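Project report: our visit to the Zultley open day
Sveva Valentini, second-year group, robotics module

For our module we each had to pick a firm or lab that works with robots, go and see it, and write up what we learned. I picked the open day at Zultley in June, mostly because Frauke Lenz from the year above went last time and wouldn't stop talking about it. There were 24 of us on the coach and the drive felt endless, but I'd go again tomorrow!
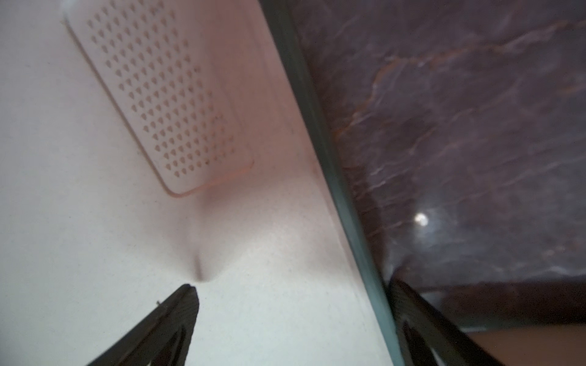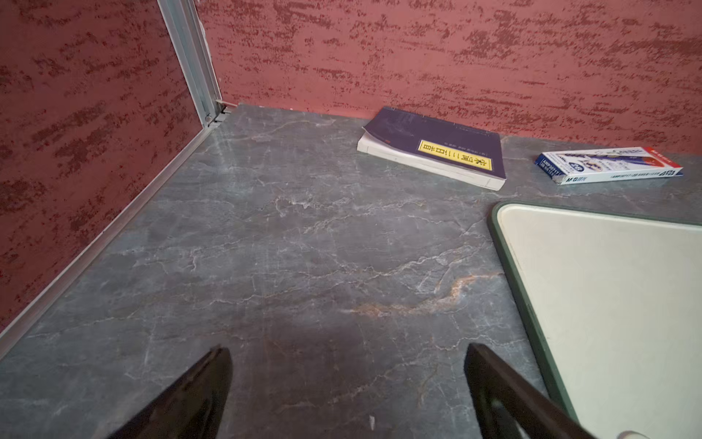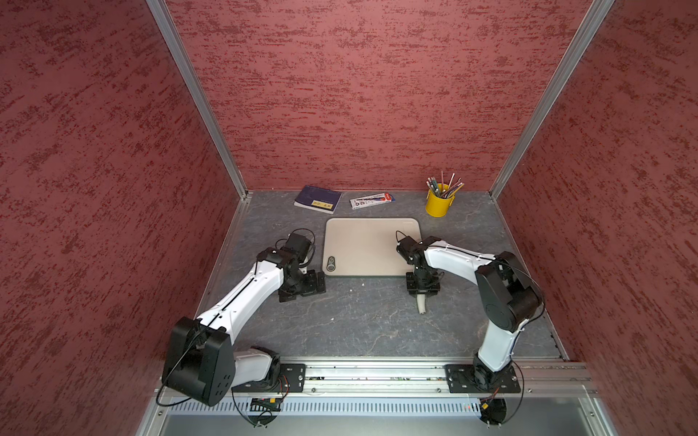
Two arms on one rail, last picture.

What I wanted to find out was how two arms can share one small space without getting in each other's way. I'd read about it in the Dekent notes and pictured something huge behind a fence, with a big warning light on top. The bench was much more homely than that, with red walls on three sides and a book, a cup of pencils and a cutting board set out on the grey top, the sort of stuff I've got on my own desk (mine is messier). Both arms can reach the board, so this is the bit where they could bump. The demonstrator, a very patient woman who must have answered the same question all day, told us they give each arm its own half and then a shared strip down the middle. Only one arm may go into the strip at a time. The other one waits its turn, a bit like people at a narrow bridge.

I asked what happens if both want to go first, and she said the left one always wins. I thought there would be some clever maths behind it, but they just picked one!

We also had a go at planning a task ourselves. They put us in groups of 4 and gave each group a sheet called the Gruvach exercise, where you write down every step for moving a pencil from a cup to a box. My group wrote nine steps and felt very pleased with ourselves. Then the demonstrator asked where the hand was meant to be before step one, and we hadn't said. We'd also forgotten to tell it to let go. In the end our list had more than doubled, and I've started noticing how many little things I do without thinking when I pick up a pen.

After lunch (good soup, tiny rolls) there was a talk in room 505 by someone from Frerichs, who supply parts. A lot of it was over my head, especially the motor section, but I did follow the part on wrist cameras. A camera on the wrist moves with the hand, so it gets a close view of whatever the fingers are near, while a fixed one shows where everything is. You want both, and you have to know exactly where each one sits or the numbers come out wrong. I've got three pages of notes on this if anyone in the group wants to borrow them.

Things I'd do differently: I should have written my questions down on the coach, as I forgot half of them once we were inside. I also spent too long at the first bench and missed the workshop tour, so I can't say anything about how the frames are put together. Frauke has lent me her notes on that and I'll add them to the appendix.

For the next part of the project I'm going to try the shared strip rule in the simulator, first with the left arm always winning and then with the arms taking turns, and compare how long each one spends waiting. I've got the first version running already, although the right arm currently waits forever.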